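The Man Who Won't Oil Your Table

Cledwyn Prosser has been refinishing furniture in Skendness for most of his working life, and he would like you to stop buying things in little tins.

"Half of what comes in here was fine until somebody looked after it," he says. He has a dining table on its side when I arrive, and he doesn't stop scraping to talk. The gunk coming off it is gray and soft. He says it is layers of spray polish over layers of oil, put on by people who loved the thing.

I had gone to see him with a fair amount of doubt. Men who fix things for a living often tell you that everyone else does it wrong, and they often have a rate sheet nearby. Prosser's rate sheet is on the wall by the kettle. Stripping and refinishing a table that seats 6 costs $515. I asked whether telling people to do nothing was good for business.

"It's terrible for business," he said. "They don't listen, though, so I do all right."

His advice comes down to a damp cloth, a dry cloth, and keeping the table away from the radiator. He doesn't believe wood "drinks" oil or needs "feeding." A tabletop with a sound coat of varnish, he says, can't take in anything you wipe over it, and what you rub on just sits there collecting dust.

I pointed out that the woman at the furniture store in Himness had told me the opposite, at length, and sold me a care kit. He asked what was in it. I read him the label. He laughed for longer than I thought was polite. 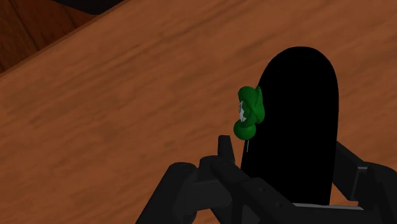 Warm orange-brown wood, with the grain on a slant.

Where I part ways with him is on water rings. Prosser claims that many white rings will fade if you leave them alone long enough, and that people reach for the mayonnaise or the hair dryer far too soon. I have a ring at home that has been there since August. When I told him so, he said it might need another few months. There is no way to lose an argument like that, and I told him that too.

"Fine, bring it in," he said.

He is also hard on reclaimed wood, or on what gets sold under the name. "Ask them what it was before. Was it a barn? Whose barn?" He says he has seen new boards beaten with a chain and stained dark, with the price doubled. I asked how often. He thought about it and said 2 times for certain, which is a good deal less than the way he tells it would suggest.

Rhun Skyrme, who shares the workshop and mostly does chairs, had been listening from the back. He thinks his friend overstates things. "Bare wood and oiled wood, you do have to oil now and then. He knows that. He just doesn't like saying it because people hear 'oil' and go home and oil everything."

Prosser didn't argue. He said most people have no idea which kind of finish they own, and that they should find out before they open a tin.

I still have the care kit. It is under the sink, and so far the table looks the same.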